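Breltdale School Clothing Exchange: progress report to the Sindinier Fund
06/05/2023
Written by Abílio Torres, project lead

Hello again, and thank you for the second payment, which landed just when the rent was due. I know the form asks for "activities, outputs and learning" in that order, but I've written it the way I'd tell you over coffee and put the money at the end, where you can find it quickly.

Where we are

The exchange has now been open for 9 months. We've handed out clothes to 260 children so far, nearly all of them from the two elementary schools on our side of town, plus a few older brothers and sisters who came along for the ride and went home with a sweatshirt. When I wrote the application I was hoping we'd get to that number by the end of the grant, so I'm pretty happy (and a bit tired!).

The basics haven't changed. Families bring in whatever their kids have outgrown, we sort it, and anyone can take what they need. You don't have to bring something to take something. We did talk about a points system at the start, and I'm glad we dropped it, as it would have meant somebody standing at the door doing math and a lot of parents turning around in the parking lot.

The biggest change since my last report is the room. We moved out of the church hallway and into the old Falcão shoe store on the corner, which has a proper front window, a back room and a bathroom that works most of the time. The landlord let us have it at half the asking rent until October. People walk past and see kids' coats in the window and just come in. In the hallway days you pretty much had to know somebody.

Sorting and sizes

We used to sort by age and it was a mess. One brand's age 8 is another brand's age 6, and parents were holding shirts up against wriggling kids and guessing. In the winter we switched to sorting by chest width, measured flat with a tape, and each shelf now has its range written on a strip of masking tape. It takes longer on our end but far less comes back.

Plain colored tops are what moves fastest. Both schools went to a dress code of solid colors with no logos, so a plain shirt in decent shape is gone within a day or two. I could fill a whole wall with cartoon T-shirts and they'd sit there all summer.

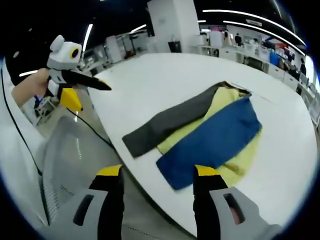
Gray, yellow and blue, folded on the white table.

Pants are still our weak spot. Kids wear through the knees before they grow out of them, so what comes in is mostly worn out, and what's good tends to be tiny. I've started asking for pants by name in the flyers, and that has helped a little. I also spent part of the supplies money on iron-on knee patches, and we run a patching afternoon twice a month. Some of the kids now ask for patches on pants that don't need them.

The washing question

You asked me last time about laundry, and I gave you a vague answer. I've got a better one now. We ask people to wash things before they bring them, and most do. Whatever arrives in doubtful condition goes to the Esar laundromat, who give us two machines on slow mornings and only charge us for the soap. We go through a lot of soap. I switched to unscented after a mother told me her son came up in a rash, and we've stuck with that for everything, even though the scented kind was cheaper by the tub.

Stains that won't come out go into the rag bag, and a garage down the street takes the bag off our hands when it's full. I'd guess we throw very little into the actual trash these days, but I haven't weighed it, so please don't put that in your annual report as a fact. 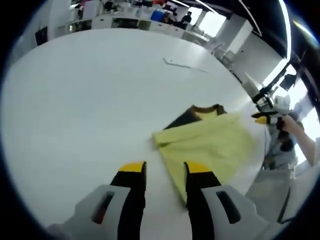 Opening hours and who comes

We started with two afternoons and that left out anybody on a day shift. In January I added one evening, and it's now our busiest session by a long way. Dads come in the evening! We hardly ever saw them before. I'd like to add a second one, but I can't be there for both, and I don't feel right asking the same helpers to give up another dinner at home.

On helpers: we have 5 regulars who can open and close without me. Two of them started out as parents picking up clothes. I've written down how we do things in a ring binder, mostly so that I can get sick without it all stopping, and I tested that in March by getting the flu. The shop opened on time. The till float for the soap money was off by a couple of dollars and somebody had put the snow pants in with the swimwear, but it opened.

What hasn't worked

The online list. I promised you a web page where families could see what we had in stock, and we did build one, and it was out of date by lunchtime every single day. Clothes move too fast and typing them in takes forever. I shut it down after six weeks. Now we put up a short post each week saying what we're short of and what we have piles of, and that seems to be all anyone wanted.

The drop box was the other one. It got rained into, then someone left a broken toaster in it. We've gone back to drop-off during open hours only. I'm sorry about the cost of the box. It's in the back room holding winter boots, so it isn't a total loss.

Money

We've spent roughly 50 percent of the grant, a bit less than planned at this point. The underspend is nearly all from the website, where I'd budgeted for a year of updates. Rent and heat ran over in the coldest months. With your okay, I'd like to move what's left of the website line over to rent, so that we're covered past the end of the cheap lease. The receipts are in the folder I sent along with this.

Next few months

The back-to-school rush is the big one. We'll do a shoe drive before it, and I've asked both schools to send our flyer home in the last week of term while parents are still reading flyers. I'm also talking to the landlord about a longer lease. He's friendly, he likes having the window lit up, and he hasn't said no, but I don't have anything on paper and I'd rather tell you that now.

If you want to come by and see the place, evenings are best. Park behind the building, the front is a tow zone.

Abílio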